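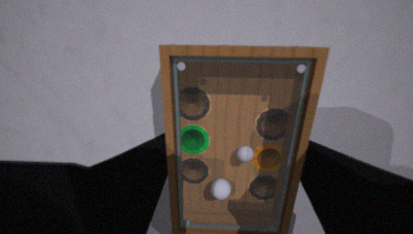

*Boîte rectangulaire en bois, peu profonde, vue de dessus. Image de synthèse.*

**COMMUNIQUÉ DE PRESSE**

Rudevham, le 31 janvier 2009

# Voyages Marín ouvre un circuit consacré aux fêtes masquées de la vallée d'Ivberg

Voyages Marín et l'Office de tourisme de Rudevham annoncent la signature d'une convention de trois ans portant sur la création d'un circuit accompagné dans la haute vallée d'Ivberg. Les premiers départs auront lieu en octobre, période à laquelle les villages de la vallée célèbrent la descente des troupeaux par des cortèges masqués.

Le circuit, d'une durée de huit jours, relie Rudevham à Corkow par l'ancienne route des muletiers. Les étapes à pied n'excèdent pas cinq heures de marche et les bagages sont acheminés par la route. Chaque groupe est placé sous la conduite d'un guide originaire de la vallée, titulaire de l'agrément délivré par l'Office. L'hébergement est assuré chez l'habitant pendant cinq nuits, puis dans deux auberges communales, à Ivberg et à Corkow.

« Les cortèges d'Ivberg ne sont pas un spectacle monté à l'intention des visiteurs. Ils appartiennent aux familles qui les organisent, et c'est avec elles que le calendrier des départs a été établi », déclare Araceli Sarmiento, directrice de Voyages Marín.

## Des conditions d'accueil fixées avec les villages

La convention limite à 458 le nombre de voyageurs accueillis pour la première saison. Le village d'Ivberg ne recevra pas plus de 40 visiteurs par soirée de cortège. Les prises de vue seront autorisées sur le parcours public, à l'exclusion des granges où les porteurs de masques se préparent. Les participants recevront avant leur départ un livret rappelant ces règles ainsi que quelques usages locaux, notamment l'interdiction d'adresser la parole à un porteur avant la tombée du masque.

Une contribution est prélevée sur chaque inscription et versée au fonds d'entretien des sentiers. Elle servira en priorité à la réfection du passage du col, fermé depuis l'éboulement de l'automne dernier. En cas de retard du chantier, un itinéraire de remplacement par la rive gauche sera proposé sans supplément.

« Nous demandions depuis longtemps que la fréquentation soit répartie entre les villages. Le tracé retenu répond à cette demande et permet à Corkow de rouvrir son auberge hors saison », souligne Fulgencio Cabello, président de l'Office de tourisme de Rudevham.
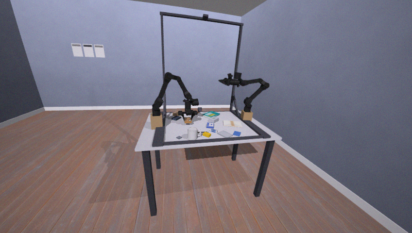
*Table à plateau blanc sur un plancher à lames brun-rouge. Image de synthèse.*

## Une formation pour les guides de la vallée

Un programme de formation accompagne le lancement du circuit. Dirigé par Yolanda Moya, ethnologue, il comprend un enseignement sur l'histoire des confréries, un module de secours en montagne et un stage pratique sur l'itinéraire. La première session se tiendra à Rudevham au printemps. Les candidatures sont reçues au siège de l'Office jusqu'à la fin du mois de février ; la connaissance du dialecte de la vallée est exigée.

La bibliothèque de Corkow mettra à la disposition des guides et des voyageurs son fonds de chants et de récits recueillis dans les hameaux, soit 3 280 fiches manuscrites. Une sélection sera lue lors de la soirée d'accueil de chaque groupe.

## Informations pratiques

- **Départs :** en octobre, de Rudevham
- **Durée :** huit jours, sept nuits
- **Niveau :** marcheurs habitués à la moyenne montagne
- **Inscriptions :** auprès de Voyages Marín et des agences partenaires
- **Brochure :** envoyée gratuitement sur demande écrite

Les journalistes souhaitant participer au voyage de reconnaissance sont invités à se faire connaître auprès du service de presse. Le nombre de places est limité.

**Contact presse :** Patricio Iglesias, Voyages Marín, bureau de Rudevham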